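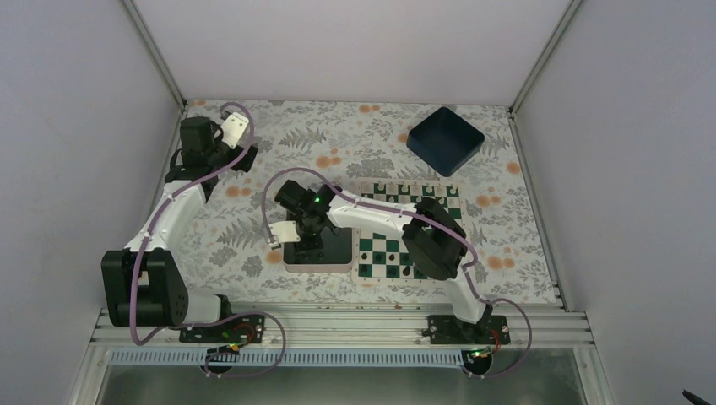
The Clurkilell ferry left at ten past four, and Ryota Arai missed it by the length of the car park. He stood on the slip with his bag and watched it go round the point. There wasn't another until the morning.

The man in the ticket hut was closing the shutter.

"You could try Mrs Yoshida," he said. "Green door, past the chapel. She has a room."

Ryota had come for his uncle's boat. It had been left to him in September, along with a bill for 553 pounds in mooring fees, and the harbour office at Brivell wanted one or the other dealt with. He had never sailed. He had met his uncle 3 times, and at two of those they had talked only about the train.

Kazue Yoshida let him in without asking his name. The room was at the back, with a narrow bed and a heater that smelled of dust. She wanted 40 pounds, then looked at his shoes and said 30.

"You're Thongchai's friend," she said at supper.

"No. I'm Kenji's nephew."

"Ah." She put down the rice. "Then it's you who has the Muser."

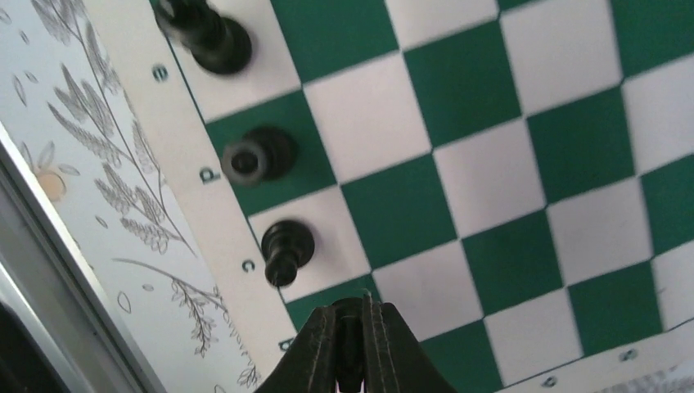 Chessboard with black pieces
and a robot gripper

He said that he was, or would be by tomorrow. She ate for a while.

"I'm in it, you know," she said. "Somebody wrote a story about that boat and put me in the kitchen, so I wrote one back." She seemed to think this needed no more said.

After supper she fetched a biscuit tin from under the stairs. In it were his uncle's letters, all posted from Brivell, which was an hour away by water. He had written every week in winter, when the ferry was off. They were mostly weather. One said that he had painted the hull again and didn't care for the colour. One said that his nephew had been to see him and was a quiet boy who knew a lot about trains.

Ryota read that one again.

"I don't know anything about trains," he said.

"No," said Mrs Yoshida. "I don't suppose he did either."

In the morning it was raining and the ferry was late. She walked down to the slip with him, carrying the tin in a shopping bag - she had thought about it, she said, and it ought to go with the boat. He bought two tickets. She stood looking at the second one, then did up her coat and went on board ahead of him.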